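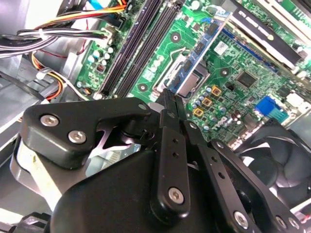
Minutes, Brarkeo Computer Rebuild Club
1/23/22
By Jonalyn Evangelista

Attending: Efren Layug, Ronaldo Aquino, Angelica Ocampo, Princess Buenaventura, Jonalyn Evangelista (minutes). Angelica chaired.

1. Minutes of the last meeting
Approved with one fix. The donated desktops came from the Manole Street branch library, and I had written Aden. Sorry, Aden branch! You are still welcome to send us computers.

2. Desktop rebuilds
Ronaldo gave the update and it was a good one. The first batch of library desktops is open on the benches and he is really happy with what is inside them. Most have decent boards and working power supplies, and the main thing holding them back is memory. He wants every machine going out to a family to have two matching modules, and to stop mixing whatever is in the drawer. Everyone agreed.

We spent a good while on how to seat memory, which was the fun part of the evening. Princess had never done one before November and now she is teaching it, so she took us through her routine:

Power cord out of the wall, then hold the power button for a few seconds. Touch bare metal on the case before you pick up a module. Open the clips on the slot all the way. Check the notch against the slot before you push. Press straight down, evenly, until the clips come up. If it won't go, take it out and look at the notch again – do not lean on it.

Efren asked which slots to fill first when you only have two modules. Ronaldo said it depends on the board, and to look for the printing next to the slots or the sticker inside the side panel. If neither one helps, look up the board number and write the answer on the job card so the next person doesn't have to search again. Angelica loved this and wants a box for it on the card. Princess will redo the card.

3. Cables
Long discussion, and worth it. Several of the older cases have the power supply wires running right across the top of the work area, and people have been working around them with one hand while holding a module in the other. Efren showed how he gathers the bundle and ties it to the drive cage before starting anything else. It takes him a minute and the difference is wonderful, you can see the whole board.

Agreed that from now on cables get tied back first, before memory or drives. Cut ties go in the jar, please, and never stay in the case. Jonalyn found one under a fan last month and would like not to find another.

Ribbon cables: leave them connected if the drive is staying. If you do pull one, mark which side the stripe was on. Masking tape is fine.

4. Testing
Every machine gets a full memory test after any module is added or moved, even if it starts up perfectly. Ronaldo has been letting them run through the evening and reading the results when he locks up. He asked that nobody switch off a machine with a yellow card on it, no matter how finished it looks. One did get switched off in November and had to start all over again.

Angelica asked whether we should keep modules that fail. Decision: failed ones go in the red tray for recycling, and a few stay with Princess for practice. She says new members are so much braver when they know they can't break the part in their hand, and we have all seen that it's true.

5. Parts and money
Balance is $1032. Efren proposed spending up to $400 on used memory and thermal paste. Dravero Surplus has offered us a mixed box of 40 tested modules, and Ronaldo has already looked through the list and thinks most will fit. Seconded by Princess, all in favor. Efren will pick up the box and sort it by type the same night, with Jonalyn helping on labels.

We also need more small screws. We always need more small screws.

6. Tags
Job tag numbers start at 3051 for the new batch. Write the tag on the case and on the side panel too, as we had two panels swapped last time and they only sort of fit. Side panels now lean against the wall behind their own bench.

7. Open evening
Everyone is excited about this one! We will have a few desktops open so visitors can see where the memory, the processor and the power connectors are, and anyone who wants to can seat a practice module. Princess and Angelica will run the memory bench. Efren will talk about drives, with Ronaldo on questions. Jonalyn will print a simple one-page guide to the parts, in large type.

Angelica suggested letting families who are receiving a computer add the last module themselves before the cover goes on. Big yes from the whole table. Ronaldo will still run the memory test afterward.

8. Action items
Princess – new job card with a box for slot order
Efren – Dravero pickup, sorting, small screws
Ronaldo – list of board numbers we already know
Jonalyn – one-page guide, labels, tags from 3051
Angelica – call Manole Street branch about keyboards and mice

9. Any other business
The good flashlight is missing again. Please check your bags.

Last updated by J. Evangelista after corrections to items 5 and 8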